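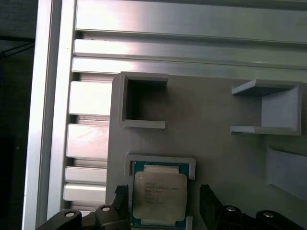 Fig. 4. Processor chip in its holder.

Section 3: Setting up the Balell for photo backups

Okay, box open, feet on, power brick found (mine was hiding under the cardboard tray). Now we get the Balell talking to your computer so it can start copying your pictures. I've set up four of these for family and I still do it in the order below.

1. Plug the network cable into the back of the Balell and then into your router. Use the port marked 1. Port 2 works too, but the setup page won't find it the first time.

2. Connect the power and press the front button once. The light blinks amber while it starts up. Go make coffee!

3. When the light turns solid green, open your browser and type in the address printed on the quick start card. You'll get the Azimi welcome page.

4. Pick a name for your box. I called mine Lillwood, after our street, and my sister-in-law Mahsa Jalali called hers Lillwood too, which made for a confusing weekend when she brought it over. Pick something nobody else in the house would choose.

5. Make a password and write it down on paper.

Caution: There is no "forgot password" link. If you lose it, you have to do the full reset in Section 7, and that wipes the drives.

6. Click Add Folder and choose where your photos live. Start with one small folder. My first try was 3000 pictures in one go and I sat there watching the progress bar all evening. The next night I did a batch of 504 and it was done before dinner.

7. Set the nightly copy time. I use 2 a.m.

Note: If your computer goes to sleep before then, the copy waits for the next night. Turn sleep off or choose an earlier hour.

Error 2000 on the status page means the cable is loose at one end. Push both ends in until they click, then hit Retry.

Farzad Mazandarani wrote in to ask whether the older Reton drives fit. They do, but you'll need the short screws from the small bag, and you should format them first (Section 4, step 2).

Last updated July 31, 2019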